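Questions > Technology > Robots and automation

What should I ask at a robot arm open day?

Asked 13/09/2026

I'm going to the Brirnska open day next month. They run a table demo with an arm and a dish rack, and visitors get 8 minutes at the table. I know very little about this. These are from the Sokau session, same kind of demo. What is worth asking?

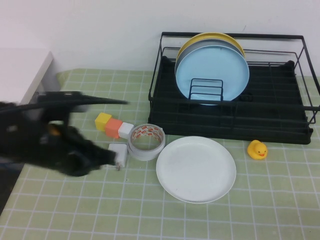
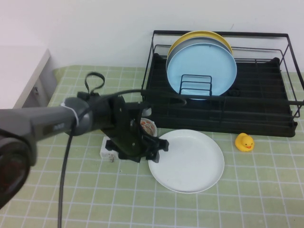

Arm at the table, with the plates in the rack and the duck beside it.

3 answers

Answer 1 (12 votes)
Ask how many tries they got through before the doors opened, and how many of those failed. Then ask if you can move something yourself. At the one I went to in December they let me shift the white plate a little – the arm stopped short of it twice and got it on the third go. I learned more from that than from the talk. Also ask who resets the table between runs and how long it takes.

Answer 2 (3 votes)
Price. Ours was quoted at 2,000 for the gripper alone, arm not included. Get it in writing.

Answer 3 (0 votes)
Is this the one at Roman hall? Parking is bad there, go early. I don't know about the robot part.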